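Speaker notes, Hondham session, August 7, 2023
Doğukan Tatlı

Start with the fault. Skip the company intro, they have it in the program.

We were running the bowl sorting task on the Grallano cell. On run 460 the fingers lost grip pressure partway through a lift. The arm kept going to the drop point with nothing in it, opened, closed, and logged a good place. The bowl was on the floor.

Say this slowly: the log was clean. Osel found the bowl by stepping on it. We then went back through 1,866 logged places and found 526 where finger width at the drop point was never checked.

Cause was a worn air fitting. Pressure sagged for up to 60 milliseconds and came back before the controller polled it again. The part is cheap. Pass the old one around if the room is small.

Next, why rims are hard. The fingers pinch one thin wall, so the bowl hangs off to the side and tilts. A short dip in force is enough to let it slide. Cups gave us less trouble.
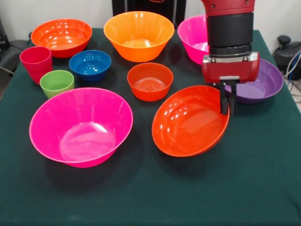

Why didn't the arm stop when it lost the bowl?
The stop was tied to joint torque, and a light plastic bowl weighs too little to show up there. Finger width would have caught it, but that signal went only to the display.

Changes since then. Finger width is read through the whole move. A lost part now holds the arm in place until a person resets it. Saraç rewrote the log so "placed" needs a width reading before and after release.

Still open: stacked bowls. Two rims together read as one thick rim. We have no fix yet and I should say so.

Leave ten minutes for questions. Slides go to the organizers after lunch.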